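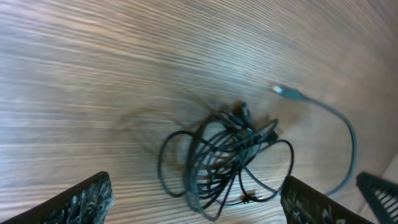
Pramanik wrote:
> Does anyone on the list have a method for storing cables that lasts
> longer than a week? I wrap mine around my hand, I put a rubber band
> on it, and by the next time I open the drawer everything has grown
> together again. I'm close to throwing the whole lot out and buying
> new ones as I need them.

Please don't throw them out! I was in the same place in August and I've come out the other side a complete convert, so forgive the length of this.

The wrapping around the hand is your trouble, I think. Every turn around your palm puts a twist in the cord, and the cord wants that twist back out the moment you let go of it. What fixed it for me was over-under coiling, the way stage crews do it. One loop goes on the normal way, the next one you turn your wrist so it goes on backward, then normal again, and so on to the end. It feels clumsy for the first dozen cables and then your hands just know it. A cord put away like this falls open when you toss it across the floor. I still do that sometimes for fun.

For the ones that are already a mess, work on a bare table with good light. A desk with a mouse pad and three mugs on it is hopeless. Then:

- Find both ends first and pull them clear of the pile.
- Don't pull on anything else. Loosen the middle with your fingers until it's big and floppy, twice the size it was.
- Feed one end back through, the smaller plug if they're different.
- If it fights you, leave it and go do another one.

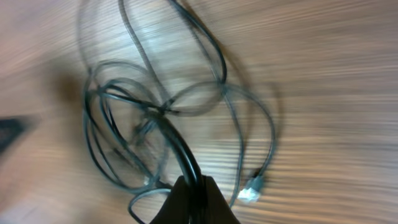
The floppy stage is where most people give up, because it looks worse than when you started. Keep going! Once there's air in it you can usually follow the cord with a finger from one end to the other, and half the "knots" are only loops lying on top of each other.

I did my whole box on a Saturday, 28 cords altogether, and only 3 had a real knot in them. One was an old phone cord I'd forgotten I had – it's now on the give-away shelf if anybody still has a use for such a thing.

As for ties, I've tried the Rusier ones and the Horon ones. The Rusier grip better but they pick up lint like mad. The Horon are thinner and stay on the cord when you undo them, so I've switched to those. Strips cut from an old bike tube work too, though they leave black on your fingers. Rubber bands go brittle and stick to the jacket, so I'd skip them.

Someone asked last month about the Vola drawer dividers. I have them and like them, but measure first – mine needed trimming at the back.

Still undecided on labels. Masking tape flags for now, and the pen is already fading.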